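Tazi household demonstrations: progress report to the Stondach fund
Second reporting period
Prepared by Viktória Kovács, with notes from Shota Murakami and Ayane Nomura

Where we stand

When we wrote to you last, we had a simulator that mostly ran, a scoring script that mostly didn't, and a plan to collect 800 demonstrations of a two-armed robot doing ordinary things in ordinary rooms. I'm very happy to say that the simulator is now steady enough that the operators have stopped complaining about it (they complain about the chairs instead), and the collection is well under way!

Every demonstration is a person driving the simulated robot through a short task from start to finish. We save what the head camera and the wrist cameras render, along with the joint positions and the operator's commands. Then Flosel, our learning system, trains on the lot. The grant pays for the operators' hours, and that is where nearly all of it has gone.

What we collected

The tasks are set in 6 room layouts, which share furniture models but differ in colors, surface textures and where things stand. Ayane built the layouts and she was generous with the textures. The veined marble countertop is a favorite of mine, because the wrist camera gets such a busy background to deal with when the fingers are open and empty over it. Early versions of Flosel took dark veins for the edges of objects. The current one does this far less, and we think plain exposure to more surfaces did the job.

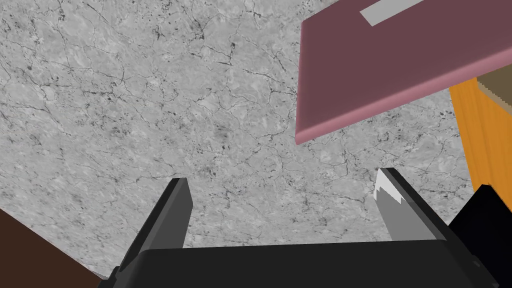

How sessions run now

We changed the routine in the middle of the period. Operators used to record one long block on a single task, and by the end of a block the motions had become fast and nearly identical. Lovely to watch, poor to learn from. Now a session lasts 42 minutes, and the task changes every few recordings. The starting pose of the robot's base is shuffled as well, so the operator has to look at the room again and find a fresh way in.

Takeshi Miyazaki, our most experienced operator, was against this at first and said so at some length. He has since come around, and he asked us to shuffle the object poses too. We now do.

The head camera view takes some getting used to. It is rendered at a steep tilt, and the robot's own body fills a good part of it, so new operators spend their first session learning which way the table slopes on their screen and where the arms are in relation to it. Shiela Layug wrote a one-page guide for them, and first-day recordings have become much more usable. We kept the tilted view in the training data exactly as rendered. The policy will have to work from the same view, and we would like it to learn from what it will see.
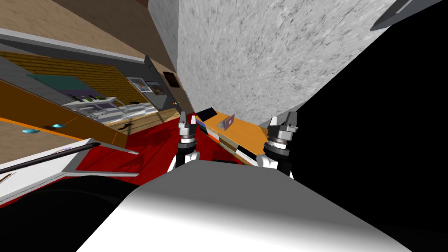 Page last changed: Monday, 4:10 p.m., by V. Kovács

What Flosel has learned so far

We ran our first proper evaluation on the task of reaching for a single object on a table. Flosel succeeded in 76 percent of trials in layouts it had trained on. In the layout we held back, the number was lower, and we would like to repeat that test before giving you a figure. Still, it was a good afternoon. A few weeks earlier the same test had mostly produced an arm hovering politely over nothing.

The failures are interesting in themselves. Thin objects are the hardest by a wide margin, particularly when they are see-through or stand upright. The system often picks the right spot on the table and then closes too early, or comes in at an angle that would knock the object flat. Shota went through the recordings of these failures and found that our operators approach thin objects in two quite different ways: some line up the fingers from above, and others come in low from the front. Flosel seems to be averaging the two.
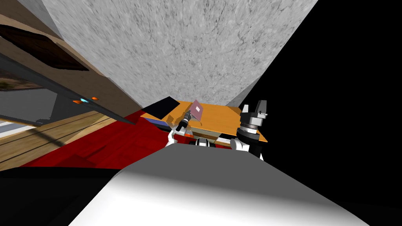

So we are now tagging every approach by type, starting with the table tasks. Shota has a small tool for it, called Hosel, which plays back a recording at triple speed and lets you tag it with one key. It's surprisingly pleasant work, and he has had no trouble finding people to help.

Problems and changes to the plan

Storage filled up faster than we had budgeted for. We had been saving every camera at full rate, including the long pauses while an operator thinks. We now trim pauses at the start and end of a recording but leave the ones in the middle alone, as hesitation before a grasp may carry something useful. No extra money is requested for this.

Two-handed tasks are behind schedule. They take longer to record and more of them get thrown away, mainly for arm collisions. We would like to move them into the next period and finish the one-handed set first. Please tell us if that causes trouble on your side.

Next period

Ayane will add clutter to the tables and a second set of lighting conditions. Takeshi will train the new operators. Shota and I will rerun the held-back test once the approach tags are in, and you'll have those numbers in the January report, together with a selection of recordings you can play back yourselves. Shiela is the person to write to about access to the shared folder.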